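Gripper trials: frequently asked questions

Which grippers are being compared?
Two parallel types, the Hiltach and the Shim. Both close on an object with two fingers and take the same commands from the Orgate controller.

Why test on kitchen items?
Plates, mug handles and an oven door call for different grip widths and approach angles. Plates are approached from above, with one finger on each side of the rim. 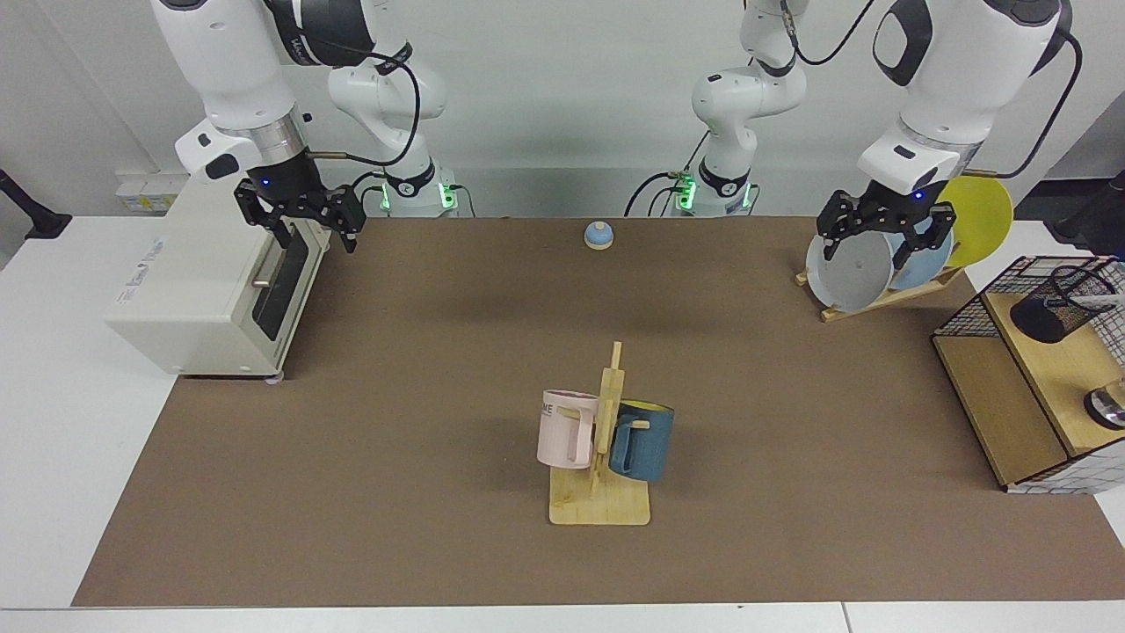
How many trials have been logged?
2,474 since March. Each item gets five attempts per session, and a dropped item counts as a failed attempt.

Do both arms move at once?
They can. For timing tests, one arm is held still so that cycle times can be compared directly.

Does the layout change between runs?
Only when the test sheet says so. The oven stays at the left, the mug tree at the front and the plate rack towards the right.

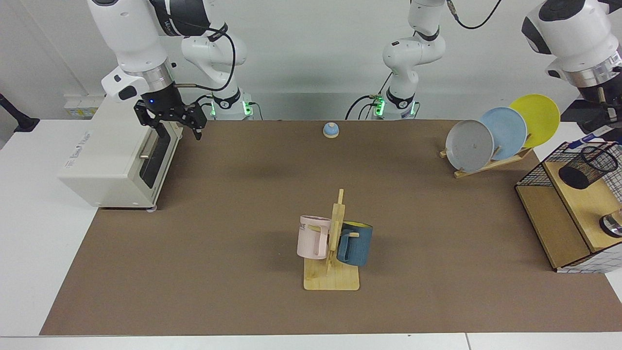 Both arms over the mat, with the right arm's gripper open beside the toaster oven.

Can I send in my own finger design?
Yes. Write to Bimla Agarwal at Narnisetti with a drawing and the finger weight. The limit is 22 g per finger.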